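Purkton Produce Losses Study
Interim progress report to the Palamarchuk Fund
Prepared by Faisal Malik, Simby Food Systems
Apr 28, 2021

1. Status

The study is on schedule for the store audits and behind schedule for the household work. Spending is within the approved budget. One change to the work plan is requested in section 6 and needs a decision from the Fund before the June sampling period begins.

The grant supports measurement of fresh fruit losses between delivery to a small store and consumption at home. The work is divided into three parts: store audits (part A), storage trials under controlled temperature and humidity (part B), and household diaries (part C). Part D, the written guidance for store owners, draws on all three and has not started.

2. Store audits

Audits are running in 7 stores, all in Purkton and all under the floor area limit set in the grant agreement. An eighth store signed the participation form in the first month but changed ownership before its baseline visit. The new owner did not wish to continue. No replacement was recruited, as the baseline period had already closed.

Each store weighs discarded fruit at the end of the trading day and records the weight by type and by reason for discard. The reason codes are bruising, mold, shriveling, overripeness, and other. In the first weeks the "other" code was used too often to be acceptable. Most of these entries turned out on review to be fruit with more than one defect, and the form now allows a primary and a secondary code. Entries made before the change were recoded where the written comment was clear enough, and otherwise left as they were. They are flagged in the dataset.

The scales supplied to the stores were checked against reference weights at installation and again at the midpoint. One unit had drifted and was replaced. Its readings for the affected period have been kept in the raw file but are excluded from the tables. We considered applying a linear correction and decided against it, as there is no record of when the drift began.

Delivery weights come from supplier invoices. Two stores buy part of their stock from a market on a cash basis, without invoices, and for these the staff weigh the crates on arrival. Compliance with this step has been uneven. Loss rates for the two stores should be treated as provisional until the arrival weights have been compared with the cash book totals.

Bruising is the most frequently recorded reason for discard in soft fruit, and shriveling in citrus. We are not reporting rates by store at this stage. The differences between stores are large compared with the differences between fruit types, and much of this may come from how strictly each store applies the discard rule. A short inter-rater exercise, in which staff from all stores grade the same set of fruit, has been designed to test this. The grading sheet is final.

3. Storage trials

The trials at Illberg compare open storage, storage in a perforated bag, and storage in a closed bag, each at two temperatures. A total of 54 lots have been completed. A lot is a set of fruit of one type and one delivery, divided at random among the storage conditions and weighed daily until it reaches the end point defined in the protocol.

The humidity logger in the warmer cabinet failed during the second round. The cabinet itself held temperature throughout, and weight loss data for the round are complete, but humidity has to be taken from the backup logger, which records at a longer interval. The affected lots are marked. The failed logger was covered by warranty and no cost was charged to the grant.
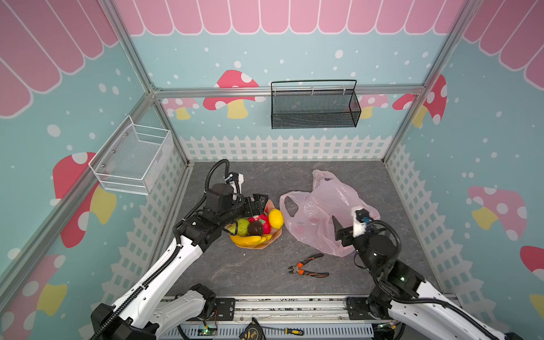 Figure 1. Fruit plate and pink plastic bag on the gray work surface.

Weight loss was lowest in closed bags for all fruit types tested so far, as expected. Mold was also seen earliest in closed bags at the warmer temperature. The perforated bag falls between the two on both measures. The practical question for part D is whether the perforated bag is worth recommending to stores that already hold a stock of plain carrier bags, and the trials do not yet answer it. The perforation pattern used in the protocol is a commercial one, and hand-punched bags were not in the original design. A small side trial with hand-punched bags could be fitted in after the main lots are complete, at no added cost beyond the fruit.

Visual grading is done by two graders working separately. Where they differ by more than one grade, a third grader decides. Agreement was poor for bananas in the first round, mainly at the boundary between the middle grades, and a printed color card is now used. Agreement has improved since — the figures will be given in the final report together with the method of calculation.

4. Household diaries

This is the part of the study that is behind. The target was to have recruitment complete by the end of the previous reporting period. At present 43 households have returned at least one full diary. A further group has enrolled but returned only partial diaries, and these do not meet the inclusion rule.

Enrollment itself was not slow. The losses are between the first and second week of the diary, when participants are asked to weigh discarded fruit and note how it was stored. Follow-up calls suggest two causes. The weighing step is easy to forget when peel and cores are discarded along with edible fruit, and the paper form asks for storage details on a separate page from the weight. A revised single-page form was issued to all new enrollees and return rates will be compared between the two versions.

Some households reported fruit kept on a plate or in a bowl as "open storage" and some left the field blank, apparently reading the question as applying only to fruit in a refrigerator. The wording has been changed. Blank entries on the old form are treated as missing and not as open storage.

Participant payments have been made on time. Two payments were returned by the bank due to incorrect account details and were reissued.

5. Data handling and budget

The combined dataset holds roughly 3,000 discard entries from the stores. All entries are double keyed from the paper forms. Discrepancies are resolved against the scanned originals, which are kept on the Simby file server with access limited to the study team. Household records are stored separately from names and addresses, and the linking file is encrypted.

Staff costs are in line with the plan. Consumables are slightly over, due to higher fruit prices in the second round of trials. Travel is well under, as several store visits were replaced by telephone calls during the period of restrictions. The underspend on travel is larger than the overspend on consumables. No equipment purchases are planned for the remainder of the grant.

6. Requested change

We ask the Fund to approve an extension of household recruitment through the end of the June sampling period, with the cost of added participant payments met from the travel line. The total grant amount would not change. The analysis plan would need one amendment — season would enter the household model as a covariate, as later diaries will fall in warmer weather than the early ones.

If the extension is not approved, part C will be reported as a descriptive study without the planned comparison between storage methods. Parts A and B are not affected in either case.

7. Next period

Store audits continue without change until the scheduled end date. The inter-rater grading exercise will be run once, at Purkton, with all stores taking part on the same day if staffing allows. The remaining storage lots at Illberg are citrus only. Drafting of the store guidance will start when the citrus lots are complete, and an outline will be sent to the Fund for comment before the full text is written.

The audit protocol, the revised diary form, and the budget table by line are attached as separate files.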